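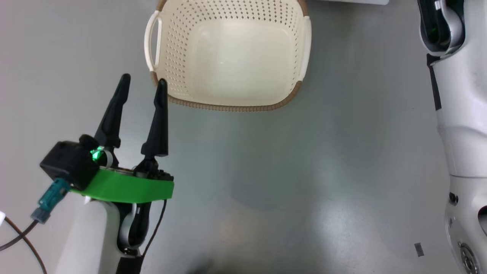

31 Jan 2023. Laundry corner, basket and washer notes.

Still not sold on the Ondevis basket. The listing talks up "airflow walls" as if a grid of little holes dries a wet towel. It doesn't. I left a damp one in there overnight in July and it came out smelling like a gym bag. The handles I'll grant them. They stick out at the ends, so you can grab the thing without pinching your fingers on the trim. The tan rim is decoration, whatever the Skov catalogue says about grip.

Ran the 60 degree cycle again with 2 loads of tea towels. Nodidance wants it at 800 spin. I used 600 and couldn't pick the difference by hand, which proves little - nothing was weighed. Weigh it next time, before and after, or stop writing opinions in this book.

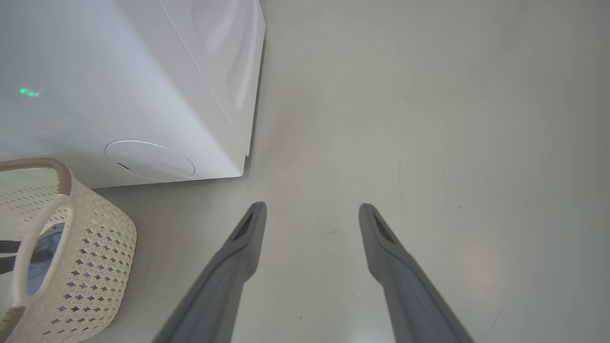 Filter next. The round cover is low on the front, so the basket can't be parked hard up against the machine when you want to drain it. Put an old towel down first. The concrete has enough marks on it already.

I proposed taping a line on the floor for where the basket goes.
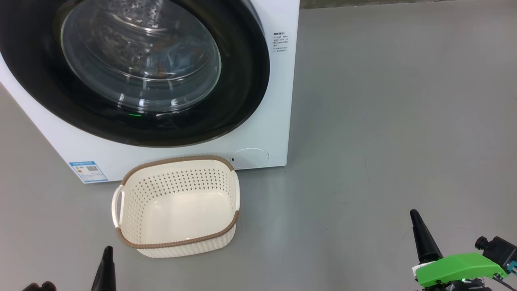
Terkley reckons tape is a waste of time: "It'll peel the first time someone mops, and then you'll have lint stuck to the glue." Fair enough, though I've yet to see anyone mop.

To do: kitchen scales, spare filter seal, rinse basket.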